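Pliralwood practice room, notebook
2 November 2018

Carrying on from the last page, where I ran out of room in the middle of the drawer list. The gauze has gone back where it was in August. I know I argued for moving it, and I still think the reasoning was sound on paper, but everyone who opens the cart goes to the second drawer for gauze without looking, and then stands there with the drawer open feeling foolish. So it's in the second drawer again, the tape is beside it, and the dressings that used to be there have gone down one. Markos has redone the label sheet and it only wants trimming.

Most of the morning went on light. I had meant to spend twenty minutes on it and be done before coffee, but the room has a way of keeping you. With the ceiling panels at full, the meter gave 1000 lux on the worktop, and all the pale surfaces in here start to run into one another. I tried packets in their clear sleeves, a folded drape, a roll of the narrow tape (white on white, a lovely thing to lose), and I kept patting about for the tape like someone hunting for their glasses. Brought down to 200 it was restful but too dim to read the small print on the saline. We'll want something in between, and I'd like a second opinion from someone with younger eyes.

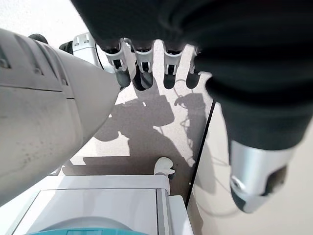
Fingertips just over the pale surface, with plenty of light on it.

Marcelino came by with the mats from Ozoliņš, the ones we had nearly given up on. They're the thin gray kind, and I laid one out with a row of wrapped syringes on it to see whether it would help. It does help! The edges of the wrappers show up at once and you stop squinting. The trouble is that the mat curls at two corners, and Marcelino's cure (leave it under the big binders until we next need it) may or may not be enough. I've put two under the binders and kept one rolled the wrong way round with a rubber band, so we'll see which comes out flatter. Please don't take the binders to read, or if you must, put them back on the mats afterward.

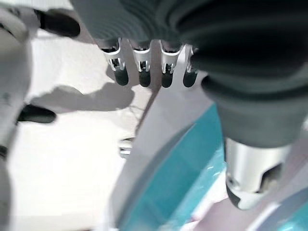 Glare is a bigger nuisance than shadow, at least for me, and I've now come round to what Markos was saying about it all along. A shadow you can work around by shifting your elbow, but when a top is too bright you lose the thing you put down on it. The white tabletop in this one is a fair case, so bright that there's only a faint gray tint left to it, while the four dark fingertip pads stand out against it as clear as you like. Put a white packet in the same spot and I doubt I could find its edge. I had been wondering whether to put a dark border on the labels or leave them plain, and I think that settles it in favor of the border. It costs us nothing but printer ink.

Notes on the labels, before I forget. Markos wants the lettering at 16 point and I wanted it larger, and we tried both from the doorway and from the bed side. His reads perfectly well once you're standing at the cart, and mine won't fit "irrigation" on one line, so his it is. Border on all four sides. Matte stock, please, not the shiny leftover sheets in the tall cupboard — they throw the light straight back at you, and then we're no better off than before. 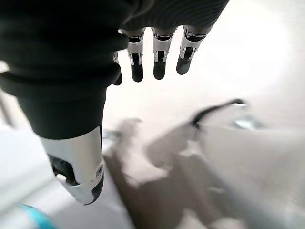
Right hand, fingers down over the bright surface.

After lunch I turned to where the cart should live. I do feel strongly about this one, having barked my shin on it more than once. It had drifted out toward the door over the last few weeks and people were having to go sideways past the bed. I've walked it back into the narrow part, drawers facing out, and put small bits of tape on the floor for the front casters. The wheel locks are stiff but they do hold if you press with your heel.

A few things about the cart itself. The yellow container with the red-orange lid stays in the wire basket on the right, please, where everybody expects it. The top is to be kept clear. I wiped it down with the Driltmont solution, which smells less than the old stuff, and I'd love it to stay a place for whatever you're using that minute and then be empty again. The key has been living in the lock of the slim white drawer. I'm in two minds about that. It's handy, and a key in a lock is a key you can find, but for the Wumus run-through we ought to treat that drawer as locked, with the key handed over properly at the start.

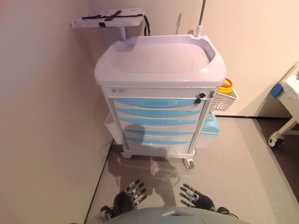
Cart between the two walls, top clear, key hanging from its lock. Bed just at the right.

I timed myself fetching a full dressing set with the new arrangement and it took 30 seconds, including one wrong drawer, which I'm counting because other people will do it too. Marcelino had a go afterward and was quicker, but he had been watching me.

Still to do: trim and stick the labels, check the mats, find out whether Ozoliņš will take back the two spare boxes of drawer dividers that don't fit, and ask Markos where he put the good scissors. The light meter is in my desk, left side, and it needs a new battery before anyone uses it again.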